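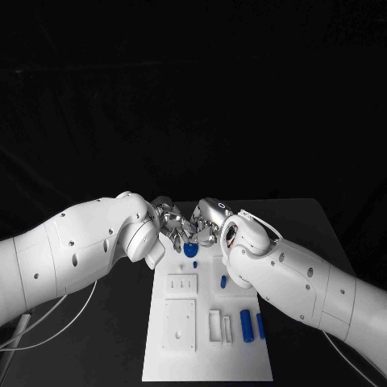

A aquisição de um equipamento robotizado de bancada para uma oficina escolar ou comunitária exige um planeamento mais longo do que o habitual na compra de ferramentas. O preço do equipamento representa apenas uma parte da despesa, e as restantes parcelas surgem com frequência depois de assinada a encomenda. Num posto de dois braços, as mãos metálicas trabalham quase ponta com ponta sobre um tabuleiro branco com peças azuis, e os cabos brancos descem dos braços até à mesa: a largura da bancada, a passagem dos cabos e o jogo de peças devem constar do orçamento desde a primeira versão. As recomendações seguintes foram reunidas pela Oficina Partilhada de Lotcombe para uso dos núcleos associados.

## Antes de pedir propostas

- Descrever por escrito a tarefa pretendida, com as dimensões das peças e o grau de precisão necessário. Uma descrição vaga conduz a propostas que não podem ser comparadas.
- Medir a bancada com os braços abertos e não apenas em repouso. O fabricante deve fornecer o desenho do alcance máximo.
- Verificar a carga admissível do tampo e o modo de fixação.
- Confirmar a potência disponível no quadro elétrico. O núcleo de Cetdale teve de adiar a instalação para janeiro por falta de um circuito dedicado.

## Parcelas do orçamento

Recomenda-se que cada proposta seja transcrita para uma folha única, com as mesmas linhas para todos os fornecedores:

| Parcela | Observação |
|---|---|
| Braços e controlador | Confirmar se o preço inclui o software |
| Mãos ou garras | Frequentemente faturadas à parte |
| Tabuleiro, suportes e peças de ensaio | Pedir o preço de reposição por peça |
| Cabos, calhas e fixações | Medir o percurso real |
| Formação | Mínimo de 2 utilizadores por núcleo |
| Manutenção anual | Exigir valor fixo por escrito |

No último exercício, o núcleo de Lotcombe despendeu 3.539 euros só em acessórios, formação e adaptação da bancada. A substituição de um único cabo custou cerca de 115 euros, com portes.

## Mãos com dedos ou garra simples

As mãos de vários dedos permitem pegar em peças de formas diferentes sem mudar de ferramenta, mas têm mais articulações e pedem revisão mais frequente. Para tarefas repetidas com uma só peça, a garra simples costuma bastar. Em caso de dúvida, convém solicitar uma demonstração com as peças próprias da oficina - os cilindros e encaixes do fornecedor nem sempre correspondem ao trabalho real.

## Comparação de fornecedores

Foram consultadas a Ninell e a Nechyporuk. Ambas aceitam o aluguer prévio com dedução parcial no preço de compra, em condições que variam conforme o prazo. Os núcleos devem pedir sempre:

1. a lista de peças de desgaste, com preços e prazos de entrega;
2. a duração da garantia e a indicação de quem paga o transporte.

## Depois da entrega

Guardar a embalagem original até ao fim da garantia. Etiquetar os cabos nas duas extremidades e registar a data de cada intervenção. As peças pequenas arrumam-se em caixas baixas e abertas, junto ao tabuleiro, e são conferidas no fecho da sessão. Nenhum líquido de limpeza deve ser aplicado nas articulações sem consulta do manual.

Os pedidos de comparticipação são entregues na secretaria de Lotcombe, acompanhados da folha comparativa e do desenho da bancada.

Texto revisto em 25/09/2023.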